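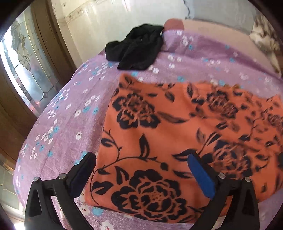 Photo: Oliwia Kwiatkowski / Harju

Fleece is the item that most often goes wrong in a guest house linen room, according to Prasanna Howlader, who has run the housekeeping side of Harju for six years. Sheets have a standard. Towels have a standard. Blankets arrive in whatever size and weight the supplier had that season, and are then folded by whoever is on shift.

Howlader trained in a commercial laundry before he moved to guest accommodation. He now writes the working notes that the room staff follow, a ring binder of single pages with one page per item. The page on fleece blankets is the one he has rewritten most often.

"The first version said fold in half and in half again," he says. "That is correct for a small throw. On a double blanket it gives you a slab that is too wide for the shelf, so people fold it once more in whichever direction they like, and you end up with a cupboard in which no two stacks are the same."

The current version starts with the bed. Staff are told to fold on a made mattress with the bottom sheet already fitted, and never on the floor or over an arm. The sheet has to be pulled tight first. Howlader regards a slack sheet as the main cause of crooked folding, as the blanket drags the sheet along with it and both move out of line.

"Polyester fleece on a cotton sheet grips," he says. "Pull one and the other comes too. Lift the edge and carry it over. If you slide it, you will be making the bed again."

The house changed its sheets in March. Until then everything was white. The rooms on the upper floor now have coloured sheets, lilac among them, and the blankets on that floor are printed. The orange one with the black flowers belongs to this group. Asked whether the colours were his choice, Howlader says they were not, but that they have one practical advantage, in that a blanket of one colour on a sheet of another shows its edges clearly.

"With cream on white you cannot see whether the edge is straight until you are standing at the door. With orange on lilac you can see it from where you work. I had no opinion on the colours before. I have one now, and it is about edges."

A large print has a second use. Plain fleece gives no reference for the fold line, and the pile hides the weave. With a big floral, the person folding can pick one flower and bring the edge to it every time. The binder page calls this the mark. It should be a bloom with a clear centre, and everyone on the floor should use the same one for the same blanket.

He is less pleased with prints when it comes to inspection. Black areas hide lint, scorch marks and small burns. On a plain blanket a fault is found at the folding stage. On a printed one it may go through several changes of guest. His staff are asked to run a flat hand over the dark parts of the pattern before the first fold, and to go by touch.

"A melted spot is hard," he says. "You will feel it before you see it. Dryer damage is nearly always that, a hard spot or a shiny patch. If you find one, the blanket comes off the floor and goes in the rag box."

Oliwia Kwiatkowski, who took over the linen store at Harju two years ago, deals with what happens after the fold. Her complaint is the same as his, seen from the other end.

"I receive stacks," she says. "I do not see the beds. If a stack leans, I know the layers inside are uneven, and I know it will fall forward when somebody takes the one below it."

The shelving in her store is from Jurkine and has a depth of 500 millimetres. Every finished fold has to be shallower than that, with the closed side facing out. The closed side is the long folded edge with no loose layers showing. Kwiatkowski says that this rule does more for the store than any other on the page, as a person reaching in takes hold of one whole blanket and cannot catch a single layer by mistake.

She does not accept rolled fleece. Rolls were tried on one floor for a season. They looked tidy on the day and took up more depth than a flat fold, and they opened by themselves once the band was removed.

"The band is another item to buy, to wash and to lose," she says. "A flat stack needs nothing."

On the question of weight, she limits each pile to five blankets. Above that the bottom one is pressed hard enough to leave a ridge along the fold, which takes a long time to relax in a heavy pile fabric. The ridge does no harm, but guests read it as dirt or wear and ask for a replacement, and the replacement comes from the same pile.

Both of them were asked about washing. The house uses a Wovlow machine with a low-temperature programme for synthetics. Fleece goes in by itself, inside out where there is an inside, and without softener. Howlader is firm about the softener. It coats the fibre, he says, and a coated pile flattens and starts to feel greasy at the hem.

"People add it because they want the blanket to be soft. It was soft when it came. Leave it alone."

Drying is done on a rail. The tumble dryer is kept for cotton. He accepts that not every small house has the space for rails, and in that case he would use the lowest heat available and take the load out while the hems are still slightly damp. The hem is the thickest part and dries last, so a fully dry hem means that the rest has been in for too long.

The blanket is then shaken once, outdoors if possible, and left over the rail until the next shift. Folding straight from the wash is not allowed. Kwiatkowski has opened piles that were folded too early and says the smell is difficult to remove from the shelf as well as from the fabric.

The fold itself takes less explaining than the preparation. The blanket is laid face down across the tight sheet. The two long sides are brought together and the top layer is smoothed from the centre outwards. It is turned a quarter and folded again to the mark. The last fold is made towards the person, so that the closed side finishes nearest to them and can be picked up with both hands underneath. The pattern ends up on the outside, which allows Kwiatkowski to find a given blanket without lifting the pile.

Corners are the usual point of disagreement. Fleece stretches a little more in one direction than the other, and after a number of washes a blanket stops being a true rectangle. New staff try to correct this by pulling the short corner out to meet the long one. Howlader tells them to leave it.

"If you pull it, it goes back overnight and the stack is crooked in the morning. Put the error on the inside. Line up the folded edges and let the loose edges be wrong by whatever they are wrong by. A wavy edge in the middle of a stack does not matter to anyone."

He makes the same point about the top layer, where an edge with a slight wave is acceptable if the layers under it are flat. He used to send these back. He stopped when he found that the second attempt was usually no better and the sheet underneath had to be redone as well.

There is some variation between the two of them on labels. Kwiatkowski would like a woven size label sewn to the outside of each hem, at the corner that finishes on top. At present the size is written on a Zeronov shelf tag, and the tag is only right when the blanket is on the correct shelf. Howlader objects that a label on the outside of a bed covering can be seen by guests. They have agreed to label the double blankets first, on the underside, and to look at the matter again when the next order is placed.

The binder page is reviewed each Tuesday with the rest of the linen notes, although most weeks nothing on it changes. The last amendment was a single line from Kwiatkowski. It asks staff to carry finished blankets to the store flat on both forearms and to put them down on the shelf from the front, closed side out, without pushing.

"Pushing undoes the last fold," she says. "You hear it catch on the shelf edge, and then you take it back to the bed and do it again."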